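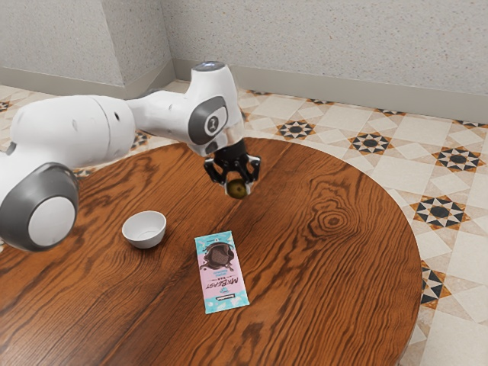
Figure 3.1 A small white bowl and a wrapped chocolate bar on a round wooden table.

Search this book
Enter a word or phrase

Chapter 3
What Goes on the Table First

My grandmother had a rule about company. Something had to be on the table before the doorbell rang, even if it was one dish of nuts and you planned to serve a whole roast an hour later. I grew up thinking this was just her being fussy (she was fussy about plenty of things, including how we folded the newspaper). Then I started working in hospitality and found that half the places I admired were doing the same thing and had been doing it for years.

So this chapter is about the first ten minutes of a visit. We covered the doorway and the coat in Chapter 2, and the full meal comes later, in Chapter 5. In between there's a stretch that most hosting courses skip right over, when your guest has sat down and nothing has been ordered or offered yet. People get awkward then! They look at their phones, or they study the wall, or they tell you they're not really hungry when they haven't eaten since breakfast.

I learned most of what I know about this stretch at a ten-room guesthouse called the Biver, where I worked the front desk and, on bad days, the kitchen. The owner, Dace Mets, kept a table near the entrance and put out something small for every arrival. She never asked whether people wanted it. She set it down, said "that's for you," and went back to the paperwork. I tried asking instead, for a week or so, and nearly everybody said no thank you. When I went back to setting it down, the dishes came back empty.

We'll look at why asking gets a no. Part of it is plain manners – a guest who has just walked in doesn't want to be any trouble, and a question sounds like trouble. Part of it depends on where the guest grew up. In some homes you're expected to refuse twice and accept the third time, and in others a refusal is taken at face value and the plate goes back in the cupboard. My friend Josué Camargo went hungry through an entire November afternoon at a coworker's house that way. He was waiting for the second offer, and he still brings it up.

Size matters too, and I don't think we talk about it enough. A big spread in the first ten minutes makes people feel they have to perform. One or two small things is plenty. Wrapped sweets are great for this, by the way, because a guest can slip one in a pocket and eat it later, and you'll never have to wonder whether they liked it.

Before you read on, try to remember the last time you arrived somewhere as a guest. Write down what you were offered, how long it took, and the exact words the host used. Keep your notes handy, as we'll come back to them in Section 3.2 when we talk about the wording of an offer.

Words to know in this chapter
first offer
standing offer
polite refusal
table lead time

3.1 The Standing Offer

A standing offer is food or drink that's already out when the guest arrives, so that no one has to ask for it and no one has to say yes. The bowl of mints by a cash register is one, and so is the water pitcher in a waiting room.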